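Old Peat Cores Show That Small Lakes Lose Their Water Plants Long Before the Fish Disappear
Researchers ask that shallow northern lakes are surveyed for plants every summer, and not only for fish and water chemistry.

The plants that grow under the surface of small northern lakes can be gone for many years before the number of fish begins to fall, according to a new study led by the Stisilden Institute of Freshwater Ecology. The finding comes from mud and peat taken at the shores and bottoms of 20 shallow lakes in the Pullutard basin.

Until now most monitoring programmes in the region have looked at fish catches and at the chemistry of the water. Both are useful, but they react slowly. The study shows that the first clear sign of trouble is a change in the seeds and pollen which the plants leave behind in the mud. In most of the lakes, pondweeds and stoneworts became rare while the fish catches written down in the old village records stayed the same.

"When you stand on the shore you see a lake that looks healthy," the authors write in their summary. "The change has already happened below, where few people look."

How the lakes were studied

The team worked from the ice in February, when it is possible to bring heavy coring equipment to the middle of a lake without a boat. From each lake they took one long core and several short ones. The longest core, from Lake Jelow, reaches back 4000 years. In the laboratory the cores were cut into thin slices, and each slice was washed through fine sieves. The researchers then picked out seeds, leaf pieces and the small shells of water snails under the microscope. In total, 3781 slices were examined.

The identification of the seeds was made with the help of the Lukoševičius Collection, a reference collection of wetland plants which is kept in Stisilden. Many seeds of pondweeds look very similar, and some species could only be separated by comparing them side by side with the collection. Where the team was not sure, the seed was counted only to its genus.

What the cores say

For most of their history the lakes changed little. Plants came and went with warmer and colder periods, but they always returned. The picture is different in the last 400 years of the record. First the ditches were dug for hay meadows, and brown water from the peat began to flow into the lakes. Less light reached the bottom. The low-growing stoneworts disappeared first, and the taller pondweeds followed them later. Snails which feed on these plants became rare in the same layers.

Lakes with a wide belt of undrained bog around them kept their plants much better. Lake Jelow is one of these. Its upper layers contain nearly the same species as the layers from the time before the ditches, although a few of them are now less common.

The authors point out that the cores cannot explain everything. Fish leave few remains in this kind of mud, so the comparison with fish depends on written catches, and these are missing for some villages. The study also says little about deep lakes, where plants grow only in a narrow zone near the shore.

What should be done

The institute asks the regional water offices to include underwater plants in their yearly surveys. A simple survey with a rake and a small boat takes one day for a lake of this size and does not need expensive instruments. The authors also recommend that old ditches are blocked in places where the meadows are no longer used. Such work has started at two lakes in the Pullutard basin, and new short cores will be taken there to see if the plants come back.

The full list of species for each lake, with the depths of all layers, can be requested from the institute. Schools and local nature groups in the basin may also ask for a printed summary, which is free of charge. 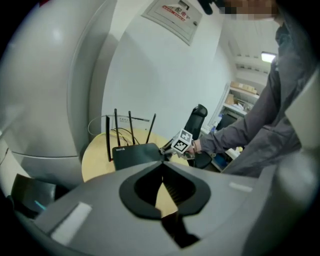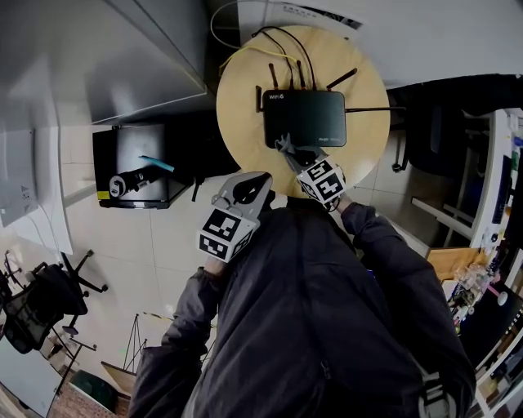 Stisilden Institute of Freshwater Ecology | Department of Lake History and Wetland Plants

Requests from the press are answered by the department office on working days until four in the afternoon. The office is closed on Friday.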